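4.2 Where small things are kept

We come now to the part of the interviews that gave us the most pleasure to write up, and which we had very nearly left out of the study altogether. Our questions were meant to be about mending clothes at home, and we had supposed that people would want to talk about thread and needles and who had taught them. They did, but sooner or later nearly all of the 38 households in Lendham brought the talk round to where they kept their buttons.

The inherited tin was by far the best loved of the answers. Nest Ruddock, who carried out most of the visits in February, was handed tins in kitchens, on landings and once through a car window, and she was usually told the story of the tin before she was told anything about the mending. One woman had kept her grandmother's buttons for 37 years and had sewn on very few of them (she did not like to break up the set). Rosser (see Section 2) found much the same fondness among quilters, and we are glad to agree with him.

Tins are slow to search, however, and the people who mended every week had mostly given them up. They tipped everything out on a tea towel once too often, as one man put it, and went off to buy something with divisions in it. Trays of the sort shown in Figure 3 belong to this second way of keeping things, in which each kind has its own small place and the hand can go to it without much thought.

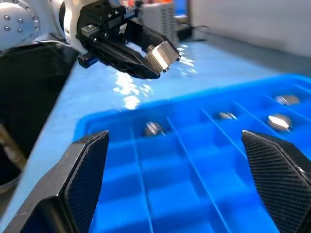
Figure 3. A bright blue plastic compartment tray, with thin raised ribs dividing it into rectangular cells.

The change was not always a happy one. Several people told us, rather wistfully, that they missed the rummaging, and two had gone back to a tin for the odd buttons while keeping the shirt buttons sorted. Jitaru suggested to us that the two habits serve different moods, and we think there is a good deal in this. A person with a shirt to wear in ten minutes does not want to be reminded of an aunt's winter coat, though the same person may be very pleased to be reminded of it on a wet afternoon. We return to these mixed arrangements in Section 5, where the mending diaries are set beside the interviews.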